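Stop Planning Every Night of Your Road Trip
3 Jul 2018

I have a friend who books every single campground before she leaves her driveway. Eirlys Vaughan, if you're reading this, yes, I mean you, and yes, I still want to borrow your cooler. She had 17 nights reserved for her June loop last year, each one printed out and tucked into a plastic sleeve. By night five she'd found a lake she loved, and she had to drive away from it because a gravel lot 528 miles down the road was expecting her.

I think that's a sad way to spend a vacation! I've been that person too, so I'm allowed to say it.

My first big trip in a rented van was out toward Udton, and I had the whole thing in a spreadsheet. Gas stops, grocery stops, the works. What I remember best from that trip is arguing in a parking lot over whether we had time to eat a peach. We didn't, according to column F. (We ate the peach. We got to the campground after the office closed and the key for the shower block was locked inside.)

These days I book the first night and the last night and I leave the middle alone. The first night matters because you're tired, you don't know where the light switches are in the van, and you've probably just spent an hour learning how the water tank works. The last night matters because you have to hand the thing back on time, and the rental places charge like crazy if you're late. Everything in between I figure out over breakfast with a paper map and whatever the person at the next site tells me.

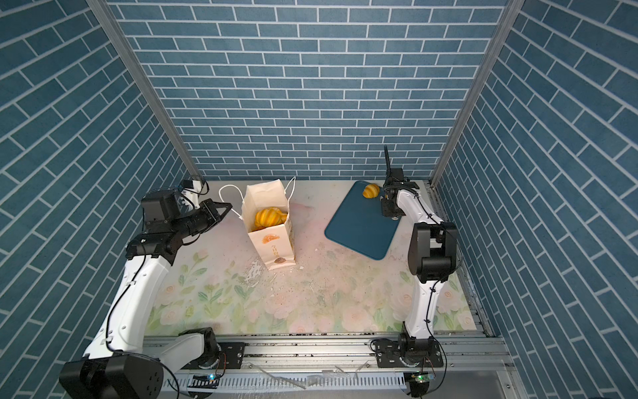

So what happens if every campground is full when you roll in at dinnertime?

You drive a bit farther, usually to somewhere smaller and cheaper. I've had it happen twice. The first time we ended up at a little place called Ornero, a field behind a fruit stand, and paid 40 dollars for a spot with a picnic table and a spigot. The second time we slept in a town lot in Stidirar, next to a ball field, and watched half a Little League game from the back of the van with our feet hanging out. I wouldn't trade either one for a reserved pad with a number on a post.

Now, I know there are people this doesn't work for. If you have small kids, or you need a power hookup for medical stuff, or you're going over a holiday weekend, book ahead and don't let anybody like me make you feel bad about it. This week is a good example - I wouldn't go near a lakeside campground without a reservation right now. And the really famous parks fill up months out, so if your heart is set on one of those, grab your dates and build the rest loosely on either side.

But I do think the rental companies and the travel sites have talked us into being scared. They show you a red "almost full" banner and your stomach drops, and before you know it you've locked in nine nights you can't cancel. Most of the country isn't like that. The Zapata road climbs to 4,000 feet and has campsites all along it, and the weekday I drove it I had my pick of places by the creek.

What I'd ask you to try is leaving two nights open. Just two, somewhere in the middle, when you've gotten the hang of the van and you know how far you like to drive in a day. Keep a full tank and some easy food on board - I always have tortillas and a can of beans - and start looking by four in the afternoon. If you hate it, go back to your plastic sleeves. Eirlys tried it this spring and stayed three nights at the lake.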